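Snack box

A snack box is an open container, most often of cardboard, in which a household or office keeps its small packets of crisps, biscuits, sweets and nuts. It is distinct from the biscuit tin, which has a proper lid and a certain dignity, and from the snack drawer, which has neither but can at least be shut.

Origins

Few snack boxes are bought as such. Most begin as a delivery carton or gift box that was too good to throw away. The Weneck office supply catalogue did for a time list a purpose-made model with 15 compartments; buyers tended to take the dividers out within the week. A typical box holds about 50 packets when new and two by Thursday, both of them rice cakes.

Arrangement

Two schools exist. The upright method, set out in the Clusbridge guide to pantry keeping, files packets on edge like index cards, sorted by flavour. The loose method consists of dropping them in. Supporters of the first point to easier stocktaking – supporters of the second are usually eating.

Placement

The box is generally kept where people sit, a dining table being the usual choice, and a lid that folds back saves having to find somewhere to put it. The loose method suits a box of this sort, with foil wrappers and bright packets lying in a jumble and a cartoon face on one of them doing most of the advertising. Overflow goes into clear plastic bags further back on the table, where it is officially in reserve.

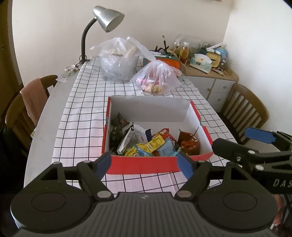
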